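Last revised in November. Covers the workshop setup for cloth tasks, software side only. Mechanical notes are on the Brosto page.

## Before you start a session

- Start the Gurkilix logger before the tracking node. If the tracker comes up first, its opening timestamps have no session to attach to and the file has to be repaired by hand.
- Check the clock offset between the two hand streams and the head stream. Anything over 12 ms gets resynced.
- Write the task name in lower case with underscores. The planner's loader still rejects spaces.
- Leave 16 GB free on the recording disk.

## Floor work

Plain, matte sheeting on the floor gives the segmenter one large region to treat as background. Polished concrete does not. Reflections from overhead lights move with the viewpoint, and the segmenter will track a highlight as an object if it lasts longer than 4 frames. Raise `min_persist` before touching the color thresholds. Most false objects disappear at that step.

Wrinkles are a separate problem. A long diagonal fold looks like an edge to the depth filter, and a small item lying on a fold can be merged into it. Pull the sheet tight by hand first. If folds remain, run the Nutsugah plane fit in patch mode with a 400 mm patch, then subtract the fitted surface before segmentation.

Set the grippers down upright, side by side, at the edge of the sheet, and keep the cloth being handled well clear of them. The idle detector looks for a still hand pose. Fabric brushing the jaws is enough to break it and start a new segment.

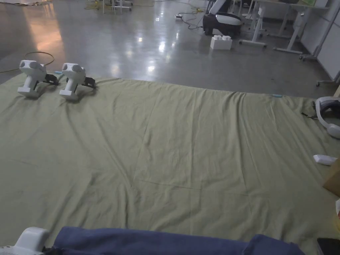 Lorcan Kinsella wrote in to say that patch mode is the wrong default for dark cloth. In his runs the fit treated a bunched pile as part of the floor and subtracted half of it, and he now masks the cloth by color first and fits the plane to whatever is left. He also asked for the patch size to be a launch argument.

Masking first is fine where the cloth and the sheet differ clearly in color. Navy on olive green separates well in the hue channel and badly in brightness, so use hue. For cloth close to the sheet color, stay with patch mode and check the residual map. The launch argument is in as of Tuesday: `patch_mm`.

## Cables

Mask any cable crossing the work area in the static layer. Redraw the mask if the cable gets kicked. An old mask leaves a dead strip where the planner refuses to place a grasp, and the log reports only "no candidate," with no location.

## After the session

Run `trim_idle`, then `check_gaps`. Order matters, as the gap checker counts idle stretches as dropouts.

Chak-lun Shih keeps the list of known loader errors on the Willadville share. Add the full error line, including the segment number.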